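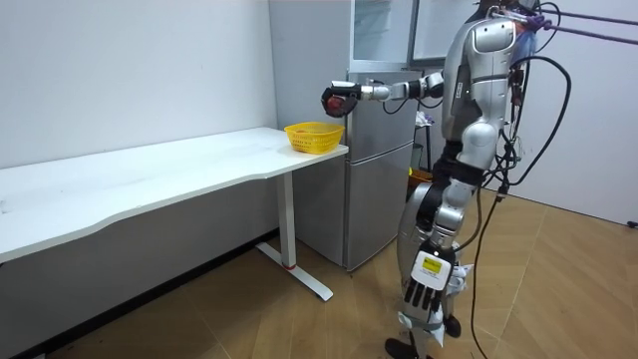
Ornudura Brings the Plultus Long Desk and Its Yellow Baskets to Asdale

ASDALE, March 23, 2018 – Ornudura, the maker of desks and storage for homes, classrooms and shared workrooms, is very happy to announce that its new Plultus long desk goes on sale today at the company's Asdale showroom and at all Şimşekoğlu furniture stores. The desk is white, smooth and long enough for two people to spread out their work without bumping elbows, and for the first 50 orders it comes with one of the yellow plastic baskets that have become a bit of a favorite in our own building.

The Plultus began with a complaint that will sound familiar to anybody who has ever shared a table. Last January our design team asked customers in and near Asdale to tell us what ended up on their desks by the end of an ordinary day, and 105 households were kind enough to write back, some of them with several pages (and one with a very nice drawing). We heard about mail, mugs, phone chargers, crayons, school permission slips, seed packets and a great deal of fruit. People bring an apple or a few tomatoes in from the kitchen or the garden, put them down beside the keyboard for a minute, and there they stay until somebody leans an elbow on them.

"We kept reading the same letter over and over, only with different fruit," said Melahat Keskin, head of design at Ornudura. "Families told us they didn't want another drawer, because a drawer is where things go to be forgotten. They wanted one place on top of the desk where the loose things could land, that a child could reach and that you could pick up and carry off to the kitchen when supper was ready. So we put a basket at the end of the desk, and then we tried every kind of basket you can think of, and we came back to plain yellow plastic. You can see it from across the room, and you can wash it in the sink!"

A simple top with a softer front

The Plultus has a smooth white rectangular top with a gently curved front edge, carried on white metal legs. The curve took more time than any other part of the desk. Early versions had a straight, square edge that looked tidy in drawings and felt hard under the wrists after an hour of writing. The team sanded, re-cut and sat down again through most of the winter, and the shape that went into production is the one that the people in our own accounts office refused to give back.

The legs are painted the same white as the top, so the desk sits quietly against a pale wall and lets the things on it provide the color. Two adults can put it together in an afternoon with the tools in the box, and probably in less time than that if they read the instructions first. The top wipes clean with a damp cloth and a drop of dish soap. Please don't use scouring powder on it.

The basket at the right end

Customers visiting the showroom will find the yellow basket near the right end of the desk, which is where Ms. Keskin's team likes it best. A basket in the middle tends to get pushed around to make room for a laptop, and one at the far end gets overlooked. Left-handed customers have already told us they prefer the other side, and of course it can go wherever you please. It isn't fastened down.

The baskets will also be sold separately, for people who already have a desk they love and would simply like to see more of it. They are light, they have no lid, and we hope they will be used for all kinds of things we haven't thought of.

A five-minute habit

Along with the desk, Ornudura is printing a small card called "Before You Push In Your Chair," which grew out of the suggestions in those letters. It is written with children in mind, though our own staff have pinned it up as well. The advice on it is very plain:

Pick up one thing at a time and decide where it lives.
Fruit, toys and anything else that rolls goes into the basket first.
Paper goes into one pile, even if you don't sort it tonight.
Cups go back to the kitchen with whoever is headed that way.
Carry the basket to the kitchen or the playroom and put it back when it has been emptied.

The card is free at the showroom and at Şimşekoğlu stores, and schools are welcome to ask for as many copies as they have desks.

"I have been selling furniture for a long time, and people usually come in asking for something bigger," said Recep Altıntaş, general manager of Ornudura. "A bigger table, more shelves, a taller cabinet. This time they asked us for a little help keeping clear the table they had, and I thought that was a lovely thing to be asked. My own desk at home has been tidy for nearly three weeks now, and my wife has started inviting people over to look at it."

Good news for Asdale classrooms

As part of the launch, Ornudura is giving 102 yellow baskets to elementary classrooms in Asdale, to be delivered before the end of the school year. Teachers can choose how to use them, and we have already heard plans for lost mittens, reading books, snack time and modeling clay. Any school that has not yet received a letter from us should please get in touch, as we would hate to leave a classroom out.

Availability

The Plultus long desk is available in white only. Each desk carries a 2-year guarantee on the top and the legs. The free basket is included with the first 50 desks ordered, whether at the showroom or through Şimşekoğlu, and will be packed in the same carton. Customers are warmly invited to come by, sit down, rest their arms on the front edge and stay as long as they like.

About Ornudura

Ornudura designs and sells desks, tables and everyday storage from its workshop and showroom in Asdale. The company makes furniture for family homes, schools and small offices, and still answers every customer letter by hand.

Press contact: Melahat Keskin, Ornudura, Asdale. Sample desks and baskets can be lent to reporters and home editors on request, and visits to the showroom can be arranged on any weekday morning.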